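How to Compare Two Fingertip Pads on a Hand-Held Gripper, Using Cloth

When you want to know if a new fingertip pad is better than the old one, cloth is a good material to start with. A rigid box forgives almost everything. Cloth does not. This page explains how I compare pads for the Plellora hand-held gripper before I put the same pads on the arm.

What you need

The hand-held gripper with its wrist camera
Two sets of pads (I call mine Ibarra and Gulia, after the folders where I keep the recordings)
One garment with trim or folds, and a flat table surface
A notebook or a spreadsheet

Step 1. Check the pads before you begin

Look at the inner edge of each pad, where it meets the cloth. Foam wears there first. Small chips on the edge are acceptable, but write them down, for a worn pad and a fresh pad do not close in the same way. Check also that the screws of the finger joints are tight. A loose joint gives you a bad result, and you will blame the pad for it.

Step 2. Start with a garment in disorder

Drop the garment on the table and do not arrange it. Move the open fingers slowly over it and choose a place where the cloth already makes a ridge. Folds and pleats are easy to take. Trim is more difficult, because it is often stiffer than the cloth next to it and can push one finger to the side.

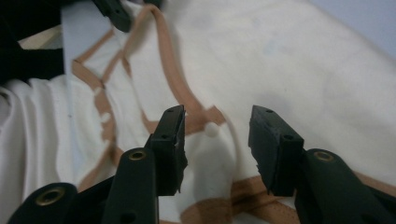 Keep the opening the same for each attempt. I mark it on the trigger with a piece of tape. If you open wider for one pad than for the other, you are comparing your hand and not the pads.

Make 22 attempts with the first pad, then change to the second pad and make 22 more. Drop the garment again after each attempt. It is boring work, but please do not shorten it — with only a few attempts the luck is too big.

Step 3. Take one edge

Now spread the garment so that an edge lies flat on the table. Come from above with the fingers almost closed, one on the cloth side and one on the table side. Push a little towards the cloth until a small fold rises, and then close. Stop pushing when the fold stands up. If you continue, the fold becomes thick and the test is too easy.
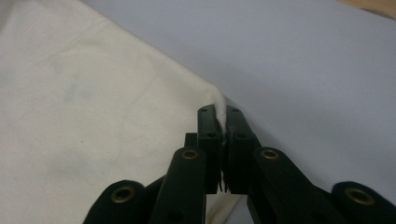 Photo: Lernness workshop

Write for each attempt one of these words: held, slipped, missed. Do not use "almost". I did this in my first table and later I could not say what it meant.

Step 4. Look at the recordings

Go through the video at slow speed and look at the moment of closing. You want to see if both pads touch the cloth together. When one finger arrives first, the fold leans over and often slides out on the other side.

My last session for the Ibarra pads ended at frame 2241, and I cut everything after frame 2000, where I was only putting the gripper down. Cut your own files in the same manner, or the idle part will be counted in your averages.

Step 5. Decide

I keep a pad if it holds the edge in 77 per cent of the attempts or more. This limit is my own choice and you may need a higher one. If both pads pass, I take the one that was better on the trim.

Do the whole comparison in one day if you can. I once did one half on a Thursday and the other half a week later, with a different table cover, and I had to repeat all of it.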